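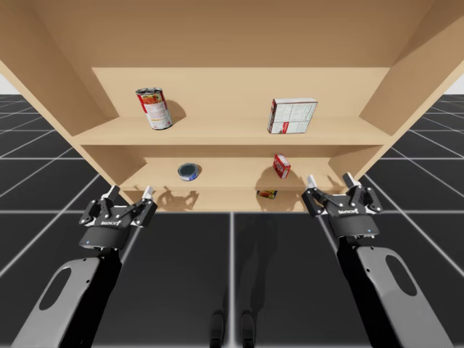 Reading time: 4 min

Gough Shelf Module
Simulated shelving task set for two-arm robots

Product line: Donau Household and Shop Floor
Supplier: Vellamex, Viluvport
Page last revised: 10 Aug 2024

Overview

The Gough Shelf Module is a software package for testing whether a two-arm robot can put away, retrieve and straighten packaged goods on open shelving. It is supplied as a rendered environment with physics properties, a task list and a scoring tool. No hardware is included.

Shelf work is often named as one of the first chores a machine could take over, both in a home pantry and in a small stockroom. Published success rates are difficult to compare. One group reports picking a can from a bare table, another reports picking the same can from a shelf with a second shelf directly over it. The second task is much harder. The Gough module fixes the furniture, the goods and the starting positions so that results from different controllers can be set side by side.

Scene contents

The default scene is a wooden shelving unit with side panels and a back panel, on a dark floor with a light square grid. Goods are placed on more than one level. The opening layout uses cans and boxes of different heights: a tall labeled can and a white box on one shelf, a short blue can and a small red box on the shelf under it. A further item sits partly hidden on the lower wooden level. The small red box is turned at an angle, so a gripper lined up squarely with the shelf edge will not meet its faces squarely.

The two arms carry two-finger grippers and start in front of the unit, one at each side, with the grippers open. Start pose can be edited in the scene file.

Task groups

The module has 4 task groups. Each can be run alone.

Retrieve. The controller is given the name of one item and must bring it clear of the shelf. Neighboring items must stay upright.

Put away. The item starts in the gripper and must be set down on a named shelf without touching the shelf above.

Straighten. Items must be turned so that a chosen face is parallel to the shelf edge.

Swap. Two items on different shelves exchange places. Use of both arms is allowed but earns no extra score.

Scoring

A full run is 300 trials, divided evenly among the task groups. Item positions are shifted by a random amount at the start of each trial. The seed is stored in the log. A trial ends when the task is complete, when any item falls to the floor, or when the time limit of 130 seconds is reached.

The log records completion, time, contact force at the fingertips, and contact between the arm and the furniture. Contact with the shelving above the set force limit counts as a failure even when the item reaches its target.

What the results show so far

Controllers tested by Vellamex complete most Retrieve trials on the upper shelf. Results drop on the lower levels, where the wrist has less room and the shelf above limits the angle of approach. Straighten is the weakest group. A small turning error at the start of a push grows as the box slides, and few controllers correct it in time.

"We would not sign off any current controller for unattended work in a kitchen," says Ieuan Parry, test lead for the Donau line. "For a stockroom with fixed shelf heights and one kind of box, the numbers are closer to usable."

Limits

Simulated friction is an estimate. Dented cans, torn cartons and bagged goods are outside the current item set. A pass in simulation should be followed by trials on real shelving before any purchase decision is made.

License and support

One license covers 5 workstations at a single site. Scene files may be edited and shared among license holders. Scoring files may not be altered if results are to be quoted under the Gough name. An added item set with flexible packaging is planned for December. Support requests should include the log file and the seed of the failed trial.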